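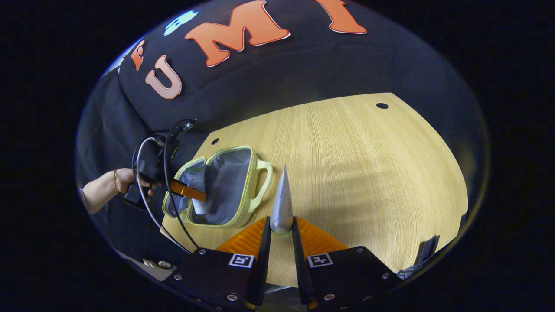
열린 파우치와 튜브, 그리퍼 두 대.

단편 「악력」

프라살론 시험실의 비교표는 3월에 시작되었다. 열은 두 개였다. 왼쪽은 클롤트비의 평행 그리퍼, 오른쪽은 릴츠카의 골 패인 패드였다. 나는 하루에 20회씩 집고 놓았고, 미끄러진 횟수를 적었다.

릴츠카 패드는 튜브에서 4회 미끄러졌다. 클롤트비는 7회였다. 원인란에는 '표면 곡률'이라고 썼다. 그 칸에는 원래 '작업자'라고 적혀 있었고, 필체는 내 것이었다. 쓴 기억은 없었다.

저녁에 제어기 기록을 열었다. 마지막 파지의 닫힘 명령이 내 손보다 거의 2초 빨랐다. 시계를 동기화하고 다시 재었다. 값은 그대로였다. 나는 이를 오차로 분류하고 다음 물체로 넘어갔다. 손잡이가 달린 크림색 물체였고, 튜브보다 단단했다.

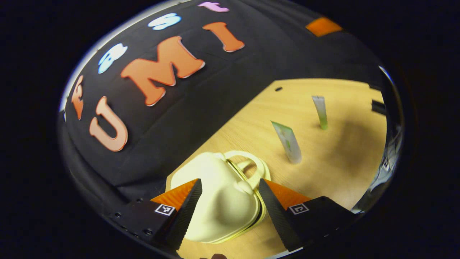

단단한 물체에는 왜 힘을 더 주지 않습니까?
변형되지 않는 물체는 접촉면이 좁아서, 힘을 올리면 패드가 먼저 밀립니다. 닫는 속도부터 낮춥니다.

나는 속도를 낮추었다. 손을 움직이기 전에 손가락이 닫혔다. 미끄러짐은 없었다. 표의 다음 줄은 이미 채워져 있었다.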